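4.2 Thin objects: the card table
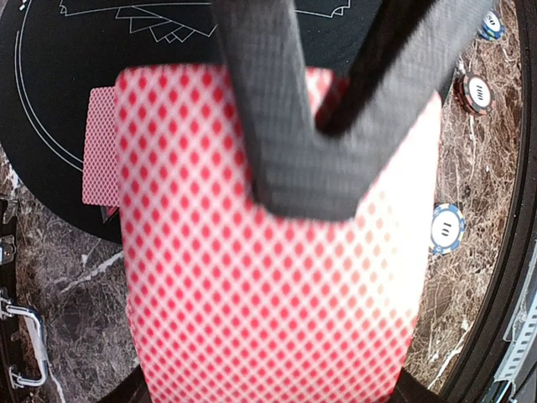 Figure 3. Trondow fingertips holding a playing card upright over the card table.

I bought the Trondow fingertip kit out of our lab's regular parts budget, the same way any small group would, and this section covers the part of the review I was most curious about: can you pick up something as thin as a playing card with it and hang on? The product page says the pads are good for "paper, film and card stock," and that's the whole claim, with no test conditions attached. So I set up a card game. The table has a black felt top with a marble-patterned surround, and I scattered chips on the marble (the 10 and the 100 in Figure 3 among them) so the arm had to work near things it wasn't supposed to touch. Cards went face down, which gave the wrist camera a red-and-white diamond back to look at every single time. I thought that would make life easy for the detector. It did, mostly, except when two cards sat close together and the lattice on one ran into the lattice on the other, and then Rirex (the vision package that comes bundled with the kit) liked to call them one big card.

A trial went like this. The arm moved over the table, Rirex picked a card, the fingers closed on one edge, and the card was lifted, tilted up and set down again inside the printed arc. I called it a success if the card came up alone, stayed between the fingers the whole way, and landed without flipping. I ran 548 trials in August, all with the pads straight out of the box, no tape and no glue. I swapped in a fresh pair after every 20 trials for the first stretch, got tired of that, and then left one pair on to see how long it would last. That second approach turned out to be far more useful, and I wish I'd started with it!

The grip itself is good. I'll say that plainly, as I was ready to be grumpy about it. The fingertips are blunt and pretty wide, and my first reaction on opening the package was that they'd never get under anything. They don't really have to. The motion Trondow recommends is a light press near the card's edge followed by a slow drag, so the edge bows up a little and the other finger can come in behind it. Once the card is pinched it stays pinched, even when you tilt the wrist quite a bit. Most of my failures came before that point, during the drag, when the felt and the pad were both grabbing at the card and the felt won.

What I liked less was the setup. The manual gives you 12 calibration poses and doesn't mention that the order matters. It does. If you run them in the order printed, the force reading is zeroed while the arm is leaning sideways, and every press after that is too heavy. I bent a couple of nice cards finding this out. Running the vertical pose first fixed it, and I'd love to see that in the next version of the manual.

I also wanted a comparison, so I mounted the Gradasitz suction tip that we already use for the sorting work in Section 3 and ran a short block with the same deck. Suction is faster on a single card lying flat, no contest. It's clumsy as soon as you need the card standing on its edge, though, and the hose kept sweeping over the chips. If all you do is lift and stack, keep your suction cup. If you need to turn the card and show its face to a second camera (my case), the fingers are a lot nicer to work with.

One note on wear. The pads picked up lint from the felt, and wiping them with a damp cloth between blocks brought the grip back well enough that I stopped worrying. The long-run pair had been through 3304 closures, counting practice runs and the dumb mistakes, when I took it off, and there was a shiny patch near the tip but no tear. I haven't tried coated tarot-size cards or the linen-finish kind yet. The Lu controller logs for all trials are in the supplement, with the bad calibration runs left in and marked.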